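Hilwood Simulation Club: Frequently Asked Questions

Last updated 19 February 2021

We collected here the questions that come to us most often from new members, from parents and from teachers of other schools. If your question is not on the list, write to the club address at the bottom of the page. We answer in the evenings, so please be patient with us.

What does the club do?

We are a student club, and we teach a simulated robot arm to work with furniture and household things. Everything happens inside a computer. The members write tasks, drive the gripper by hand to record how the task should be done, and then train a small program to repeat it. In the second half of the year we take part in the Grollen Challenge, which is a competition for school teams and is also held fully in simulation.

Do I need to know programming before I join?

No. You need to be able to use a computer and to save your files where you can find them again. In the first month you will only drive the arm and look at the recordings of other members. After this we start with short Python scripts. Some members never like the programming part and stay with building rooms, and this is fine with us.

Do you have a real robot?

We do not have one at the moment. We asked for the money two times and we did not receive it. Please do not join only for the hardware, because you will be disappointed. On the other side, in simulation every member can have an own arm at the same time, and nothing breaks when you drive it into a wall.

What computer do I need at home?

For driving the arm, a normal laptop is enough if it has a separate graphics card. Without this card the rooms will open, but the picture moves very slowly. Training we do only on the two club machines. You put your job in the queue on Friday and look at the result on Monday. Please do not stop the job of another member, even if it looks frozen. Very often it is only saving.

How are the rooms made?

We use a generator that one of our older teams wrote, called Sobczak. You give it a room type and a number, and it puts together walls, floor, furniture and surface patterns. The same number always gives the same room. The current library has 1,359 rooms, and you can also build one by hand if your task needs something special.

Why do the colors and patterns look so strange?

This is done on purpose. If the program always sees the same brown cabinet before the same white wall, it learns this cabinet and this wall, and it fails in the next room. So we change the surfaces from room to room. Some combinations are ugly, we know. You can report a room if an object goes through another object, but please do not report it for the taste.

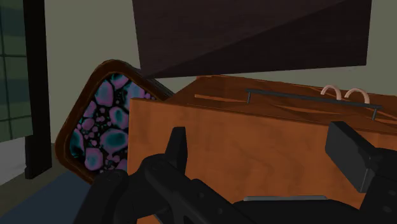
Why do I see the scene from the arm and not from the side?

In most of our tasks the camera is fixed near the gripper, and so the fingers stay in the picture and the room turns around them when the wrist turns. New members often find this confusing for the first few sessions. Furniture can look tilted, and a handle can be much farther away than you think. Our advice is to move slowly, to stop before each contact, and to use the side view only for checking. In the competition the side view is switched off, so it is better not to depend on it.

What makes a recording good?

A good recording is smooth and has one clear purpose. Start from the home position, go to the object, do the action, and release. If you miss the handle, you can correct yourself one time and continue. If you miss it again, delete the recording and begin a new one. We also ask you not to wait with the arm in the air while you talk to your neighbor — the program will learn the waiting too.

How many recordings does the club have?

For the last challenge we had 3,276 recordings, and after the check we kept 2,458 of them. The others were removed mostly for two reasons: the wrong task name was chosen in the menu, or the gripper was pushing through a surface. Please read the task name aloud before you press the record key. It sounds childish, but it helps.

What is the Alton sheet?

It is our form for describing a recording. You write the room number, the task, your member code, and whether the task was finished. There is also a line for remarks. Short remarks are enough, for example "handle reached from the left" or "second try was better." A recording without an Alton sheet is not used for training, and we cannot make exceptions here, also not in the last week.

Can I join in the middle of the year?

Yes, you can come in any month. If you join after the teams for the challenge are registered, you will help with recording and checking, and you can be in a team the next year. The introduction course is given in August, and the slides from it are in the shared folder for everybody who missed it.

How large are the teams?

Each team has three to five members. You can choose your team yourself, but at least one person in it must have finished the introduction course. We allow mixed teams from different grades, and we like them.

Is there a fee?

There is no fee for the club. The registration for the challenge is paid per team, and the school covers the first 2 teams. If we have more teams than this, we share the cost between all of them equally.

Can I use the club rooms and recordings for my school project?

You can use the rooms freely if you write the name of the club in your report. For the recordings please ask first, because they were made by many members and some of them have already left the school. Usually we say yes in the same week.

The viewer shows only a black window. What should I do?

Close it, update the graphics driver and start the viewer again from the club menu, not from the file itself. If the window is still black, send us the log file and the number of the room. A screenshot of the black window alone does not help us much.

How can I contact you?

Write to the club address that you find on the school page under Student Activities, and put "Simulation" in the subject line.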